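Bivari Opens Orders for Trernance Simulation Kit

ADEL - Bivari today announced that its Trernance simulation kit for humanoid robots is available to order. The kit allows engineering teams to develop and check whole-body movements on a rendered robot before those movements are run on hardware. It has been in limited release since January with a small group of research customers.

Trernance is supplied as a software package with a robot model, a library of indoor rooms and a set of prepared exercises. The general release contains 200 exercises, including walking, kneeling, sitting, reaching and lifting, and 150 room layouts. Each exercise can be run as delivered or edited to suit the customer's own robot, provided that a joint description file is available.

The robot model was prepared by Zou, Bivari's engineering partner, and includes full hands with separately controlled fingers. Joint limits, link masses and contact settings are stored in plain text files and may be changed by the customer. Zou will continue to maintain the model and will publish corrections to all license holders at no added charge.

Customers in the limited release asked most often for better handling of contact between one part of the robot and another. In earlier builds, a hand placed on the robot's own leg or torso could shift or pass slightly into the surface. The contact solver has been rewritten for the general release, and 1432 recorded test runs of self-contact postures are included with the kit for comparison. Teams may load any of these runs, change a single setting and compare the two results side by side.

Trernance also renders the view from the robot's head, so that vision software can be tested along with motion control. Lighting, floor finish and the placement of objects can be changed between runs, either by hand or through a short script. Images are saved together with joint positions and contact data under a shared time index.

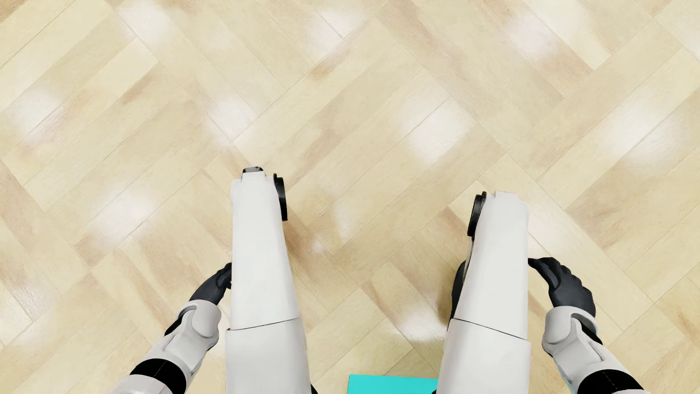
Self-contact postures are provided as a separate exercise group within the library, with settings for hand placement and finger closure. A user may begin from a stored posture and adjust one joint at a time, or supply a target position for each hand. In the rendered head view, both black hands rest against the outer sides of the white knee shells, with the legs bent over a herringbone wood floor. The glare on the floor is part of the lighting model - it can be reduced or turned off for teams that wish to study motion alone.

The kit is offered under an annual license in single-seat and site editions. Both editions include installation support and access to 13 recorded training sessions. Customers in the limited release may move to the general release without a new agreement.

Orders and requests for a trial license may be placed through the Bivari sales office in Adel.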